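Ticket 114: Printer and scanner drop out after the Hornico update
Status: Solved
Product: Hornico driver manager, Windows desktop
Opened by: Aicha Erraji
Handled by: Hatem El-Sayed

Aicha Erraji wrote:
Hello! First of all, I love this program, it sorted out my sound card in one go (after months of crackling). But after last night's update run the Pivus scanner has vanished from Windows, and the printer sits at "offline" even though its own test page comes out fine. Hornico says all drivers are up to date. I've restarted twice and swapped the cable. The log has error 9 in it over and over.

Hatem El-Sayed replied:
Hi Aicha, great report, thank you! Error 9 means the installer found the device but couldn't take over the port from the old driver. Could you try these for me?

1. Open Hornico and go to History.
2. Pick the last update run and choose Roll back.
3. Switch the scanner off at the wall and restart the PC.
4. Run a scan from the Windows app, without Hornico open.

Please attach the log afterwards.

Aicha Erraji wrote:
The printer is back! Rolling back got to 100% and it came online straight away. No scanner yet, though. Log attached. 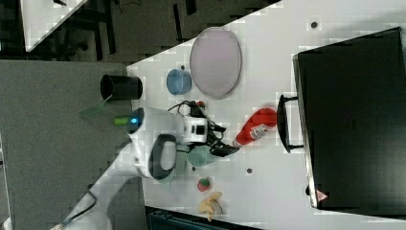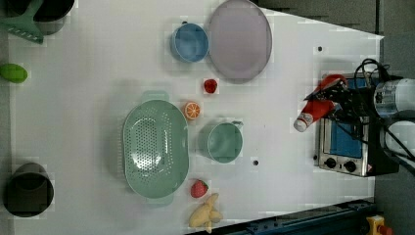
Attachments: two photos, both with the white tabletop

Hatem El-Sayed replied:
Brilliant, that's half of it done! Your log shows a leftover Shawky port service starting before the scanner driver. Did you ever have one of their all-in-ones?

Aicha Erraji wrote:
Yes! Years ago, it went to my cousin. I had no idea any of it was still on here.

Hatem El-Sayed replied:
That'll be it. Go to Tools, then Old devices, tick "Show hidden" and remove every Shawky entry. Restart, then plug the scanner in directly – no hub for now.

Aicha Erraji wrote:
There were 4 entries, all gone now. The scanner popped up within seconds and I've just done a whole pile of letters with it. So pleased! Is it safe to let Hornico update the printer again?

Hatem El-Sayed replied:
Wonderful news! Yes, go ahead, but make a restore point first (Tools, Backup). I've passed your log to Shona Rankin on the driver team so the next version can check for old port services before it installs anything.

Aicha Erraji wrote:
Restore point made, printer updated, both still working. Thank you so much, please close this one.

Ticket closed by Hatem El-Sayed. Linked to known issue: error 9 with leftover port services.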